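Gravlow Level Kitchen: Minutes of Fit-out and Use Meeting
July
Minutes taken by Sang Nông

Meeting opened 9.40 am. Held at the kitchen bench. Apologies received from the Khúc tenancy, who sent written comments (see item 4).

1. Previous minutes
Accepted with one correction. Item 6 should read "drawer runners", not "drawer rubbers". The Curex invoice carried over from that meeting has been paid and comes off the action list.

2. Dishwasher drawer
2.1 Discussion of the front panel. With the drawer fully out, it projects over the strip between the cabinet and the carpet, and anyone working at the sink has to stand to one side. Agreed that the drawer is to be pushed home between loads and not left out as a shelf.

2.2 Loading order. Cups are still being put in at whatever angle is convenient, and tall ones have been fouling the spray arm. Agreed wording for the card inside the cupboard door:

Cups and mugs go between the tines, open side down.
Plates face the same way along a row.
Nothing with a handle longer than the rack.
Timber items and the good knives are washed by hand.
Scrape before loading. Do not rinse under a running tap.

2.3 Runners. The left runner was reported as stiff. Curex quoted $1,479 for replacement of the full drawer assembly, or a lesser amount, not yet in writing, for runners alone. The meeting did not approve the full assembly. Sang to obtain the second price before any work is ordered.

2.4 Cycle. Short cycle to be used during the day. Long cycle is started by the last tenancy out. The Dronis descaler is to be run at the interval printed on the packet, and the date written on the card.

2.5 Filter. Cleaned before the meeting. Contents were mostly rice and label fragments. Jar labels are to be soaked off in the sink, and the jar then washed as normal.

3. Sink and drainer
3.1 The slatted rack stays in the sink for items coming out of the drawer that need air. It is not storage. Anything left on it overnight goes into the cupboard the next morning regardless of owner.

3.2 A second rack was proposed, to sit on the benchtop. Not supported. The bench to the right of the sink is the only clear run for food preparation and would be lost.

3.3 Flat trays. These lie across the basin and block the tap when stacked. To be stood on edge in the cupboard beside the drawer once dry. A tray divider is needed. Existing one is the wrong width by 11 mm.

3.4 Benchtop to be wiped toward the sink. Cream cleanser is not to be used on the white surface. The supplier's sheet specifies neutral detergent and a soft cloth, and two dull patches near the front edge were put down to scouring.

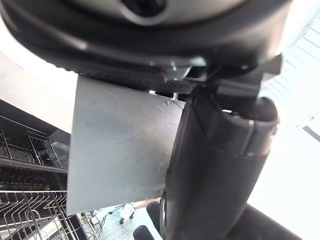
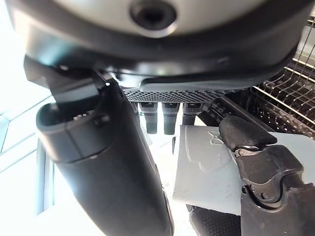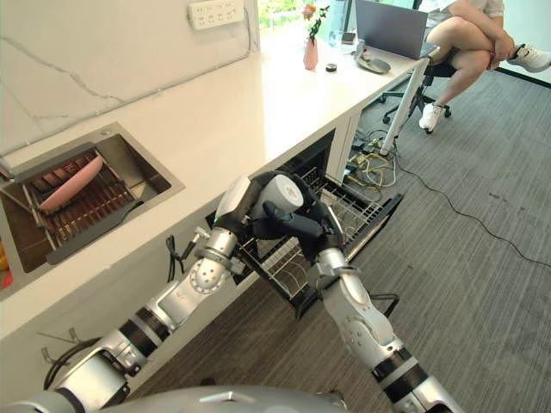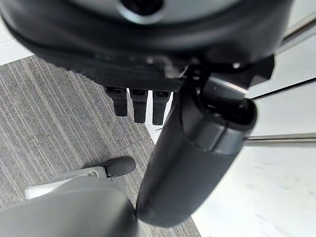 Third picture: dishwasher drawer out, cup held over the rack, sink and slatted drainer to the left.

4. Khúc comments (read into the minutes)
4.1 Requests that the kitchen be free of unloading between noon and 1 pm. Agreed.

4.2 Requests coloured crockery be kept separate by tenancy. Discussed at length. The cupboard has one shelf suitable for plates and dividing it would leave each tenancy with less than it now holds. Not agreed. Tenancies may mark the underside of their own items with oven-cured paint pen. Adhesive labels are not acceptable (see 2.5).

4.3 Asks whether plates in the existing set may go in the drawer. The older ones are unmarked and should be treated as hand wash until someone finds the original carton.

5. Power at the sink wall
5.1 The socket panel on the wall above the sink is in use and cords are hanging down the wall. Agreed that cords be clipped clear of the basin and that the kettle have the outlet furthest from the tap.

5.2 Electrician to confirm clearance between panel and basin. No further appliances to be added at that position until this has been done. The toaster goes back to the side bench in the meantime.

6. Flooring
6.1 The join between the striped carpet and the hard floor was raised. Drips from the drawer land close to it when plates are lifted out. Two options were tabled: a mat, or replacing the nearest carpet tiles with vinyl. A mat is cheaper but may catch under the drawer front. Clearance was measured at 13 mm with the drawer fully out. Any mat must be thinner than this, including its edging.

6.2 Carpet to be spot cleaned only. Steam cleaning was ruled out on advice from the installer concerning the adhesive.

7. Consumables
Dishwasher tablets: about 9 weeks' supply on hand. Rinse aid: one bottle, opened. Cloths: to be reordered in a colour other than white so they are not confused with the glass cloths. Bin liners: the current size slips into the bin and is to be changed for the next one up.

8. Other business
Cupboard hinge above the fridge to be adjusted. The window is to be shut at close of business. A request for a second cutlery insert was held over.

9. Actions
Sang: written price from Curex for runners only.
Sang: print loading card as per 2.2 and fix inside cupboard door.
Gravlow: electrician for item 5.2; cord clips.
Gravlow: mat samples, thickness stated.
Khúc: marking of own crockery.
All: old plates to be checked for a dishwasher mark.

Meeting closed 10.25 am. Next meeting in the same place, time to be circulated with the Curex price.

Gravlow Level Kitchen | Contact: building desk | © Gravlow | Back to top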